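Cell notes: finger pads and wrist cables at Gulik

The two-arm folding cell at Gulik went back into service on 29th October after its 60-day check. Work starts at the fingers. Pads are compared as a pair and changed as a pair, and the arm is re-zeroed before it touches orange stock.
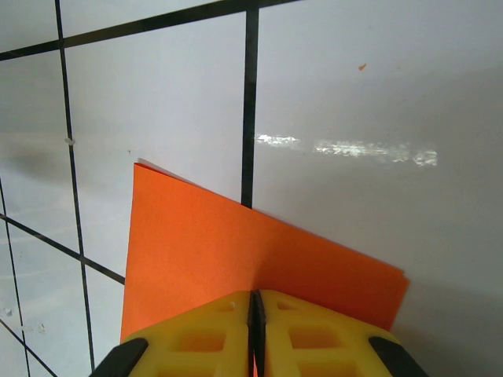
Yuxi Han would re-zero both arms even when only one has had new pads, as the handover drifts otherwise. The procedure now says so.

Cable ties come next. Each arm is driven slowly to full reach and the purple cable checked for pull at the elbow.

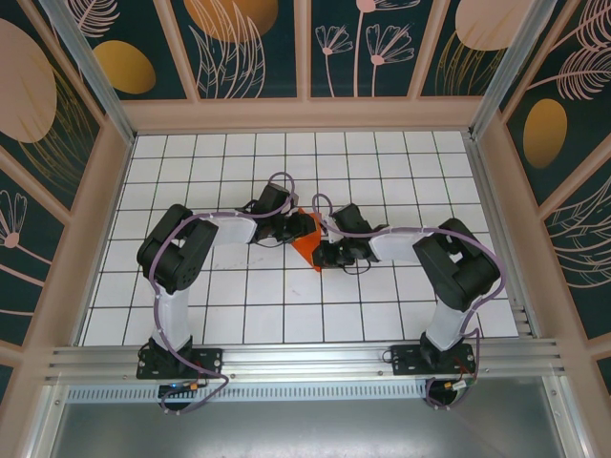
Mounting plate bolts are then tightened, left arm first, and the log closed at cycle 242. Handover is tested last, at half speed, with one gripper closing on the piece before the other lets go. 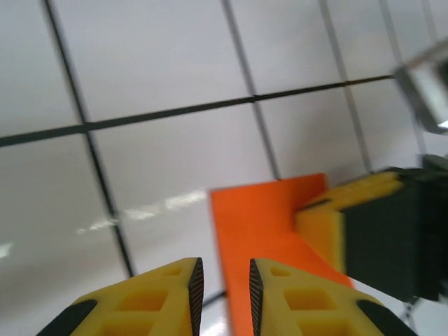
Words: Jiahui Qin, Mutora cell support

The next check falls in November. Spare pads are in drawer 2.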